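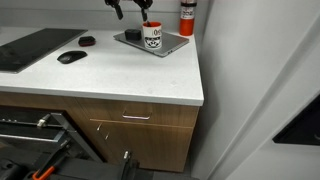 Na Ondia fazemos esta verificação só uma vez por ano e acho pouco. Quem passa pela copa todos os dias deixa de ver o que está na bancada, e da última vez a folha veio assinada sem que alguém tivesse lido o ponto 4. Peço que passe a trimestral.

Fica registado o comentário. A periodicidade é decidida na revisão de agosto; até lá mantém-se a folha atual.

LISTA DE VERIFICAÇÃO – COPA E BANCADA
Edifício Clandness, piso 1
Folha 176, revisão 30

1. Extintor
Presente: sim
Localização: sobre a bancada, encostado à parede
Etiqueta colocada: sim
Comentário: fica por confirmar se a posição coincide com a planta de emergência. Se a planta indicar suporte de parede, abrir pedido de manutenção. Validade e pressão verificam-se na folha própria, código 3042, e não nesta.

2. Tampo
Estado geral: conforme
Comentário: limpar com pano húmido e detergente neutro. Não usar esfregão de arame.

3. Placa de cozinha
Objetos pousados sobre os discos: verificar a cada passagem
Comentário: a placa está encastrada no mesmo tampo onde se pousam coisas de escritório. Vidro preto, fácil de confundir com uma superfície livre. Pedir autocolante de aviso à Dullside, modelo pequeno. 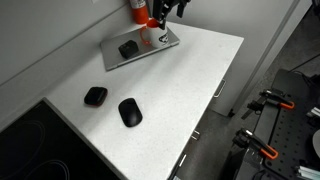
Enquanto o autocolante não chega, vale a regra verbal: nada em cima do vidro, mesmo com a placa desligada. Isto inclui panos, sacos de papel e carregadores.

4. Equipamento eletrónico na bancada
Portátil: presente, fechado
Rato: presente
Comentário: não conforme. A copa não é posto de trabalho. O portátil deve voltar à secretária ou ao armário no fim da utilização. Repetição do que já constava na revisão anterior.

5. Loiça e líquidos
Canecas sobre equipamento: sim, uma
Comentário: não conforme. Uma caneca não se pousa em cima de um portátil, cheia ou vazia. Lugar das canecas: prateleira ou máquina de lavar.

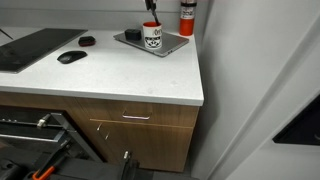 Ponto 5 – caneca branca, interior vermelho, sobre o portátil fechado.

6. Armários e gavetas
Puxadores: presentes
Comentário: experimentar o aperto à mão em cada verificação. Os puxadores de substituição são da Ozoliņš e há uma caixa no arrumo. Não misturar com os do piso 2 – o furo é diferente.

7. Passagem junto à bancada
Comentário: deixar livre o acesso ao extintor. Se alguma coisa tiver de ficar no chão durante o dia, retirar antes do fecho.

Resultado: dois pontos não conformes (4 e 5), um a confirmar (1), um com pedido em aberto (3).
Prazo para correção dos pontos 4 e 5: imediato.
Limite de despesa sem aprovação: 400 euros.
Arquivar cópia na pasta da copa.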